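How do you keep kitchen stuff from multiplying after a move?
Posted in Home & Moving, 05/03/2023

Effie Swanson
We moved to Sestbridge in April, from a house with a full pantry to a second-floor apartment with one tall cabinet and 10 feet of counter. The movers charged by weight and we came in at 3,649 pounds, which was more than I expected for two people. A lot of that was kitchen. I still have four boxes I haven't opened and nowhere to put what's in them.

My husband wants to rent a storage unit. The closest one is 245 a month and I don't want to pay that for mixing bowls. I also don't want to throw out good things and buy them again next year. How did you decide what to keep? And do you sort by type, or by how often you use it? We cook most nights, bake maybe twice a month, and have family over at Thanksgiving.

Tsao
Sort by how often. I did it by type the first time and ended up with a beautiful drawer of baking tools right next to the stove and the everyday pans up where I needed a step stool.

What worked for me was leaving everything in the boxes and taking things out only when I needed them. Whatever came out got a spot in the kitchen. After six weeks I looked at what was left. Holiday dishes went on the top shelf of the hall closet, and most of the rest went to my sister or the thrift store. You already have four boxes closed, so you're partway there.

For the small stuff, get a bin with straight-up tall sides, or close to it, and give it one job. Mine holds lids. When it's full, a lid has to leave before a new one goes in. Cups are the other thing that gets away from people. We keep two each plus four for company.
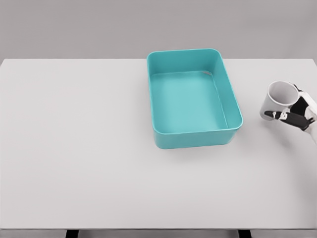

Teal plastic bin with a rounded rim

Measure your shelf before you buy any bin. Measure at the rim, too, and not at the bottom. A lot of them get wider toward the top, and three that should fit across a shelf turn out to be two. Check the door hinges while you're at it. I lost an inch and a half to mine.

I wouldn't do the storage unit. At that price you'd be close to 3,000 dollars after a year, and you'd still have the boxes.

Kiseris
just get rid of it. if you haven't opened it since April you don't need it

Dokard
I agree with most of what Tsao said but six weeks is short if you bake twice a month. I'd wait until after Thanksgiving to give away roasting pans or serving platters. A decent roasting pan costs more than the closet space it takes up.

Look at the space over the cabinet, if it doesn't go to the ceiling. Ours has 14 inches up there and it holds the stockpot and the big platter. Wipe it down first, it will be greasy. Also ask your landlord if there's a storage cage in the basement. Some of the older buildings have them and they don't always mention it when you sign.

Effie Swanson
Thanks. There is a gap over the cabinet, I'll measure it tonight. I'll call about the basement on Monday.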